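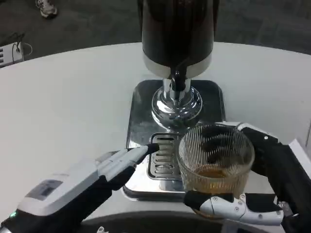
Countertop Beverage Dispensers: Gallery and Notes

Compiled by Florencia Huenchumán
Last revised January 4, 2024

This page covers upright, gravity-fed dispensers of the type set out at breakfast buffets and hotel receptions. Dimensions are left out, as they vary by supplier.

Tank
Dark, glossy cylinder with a band of silver trim at the lower rim. A dark tank hides the fill level, so staff should log each refill. Clear tanks are covered on the Brallum page.

Spout
Short and black, pointing straight down from the center under the tank. Wipe the outlet at every change of drink. Replace the seal if it drips when closed.

Column and base
Polished chrome, narrow at the column and flared at the foot. Mirror finishes show every fingerprint. Use a soft cloth and plain warm water. Powder cleaners leave fine scratches that do not buff out.

Drip tray
Square stainless steel plate, rounded corners, slotted grate set into the front part. The plate smudges quickly in use. On units with a lift-out grate, rinse the grate and the well below it at closing. Sugar left overnight hardens in the slots.

Glass
Clear tumbler with a wide round mouth and fine vertical ribs from rim to base, filled to the lower third or so with an amber-brown drink. Ribbed walls make the fill line harder to judge from the side. Read it from above.

Table
Round and white. Check that the top is level before filling the tank. A full tank puts most of the weight high up, and a lean that looks harmless with the unit empty will matter later.

Spare parts
Seals for 2 spout sizes are stocked under Skavby. Order before July, when lead times get longer. Grates are ordered by tray size, measured on the inside edge.

Next gallery: Morelli coffee urns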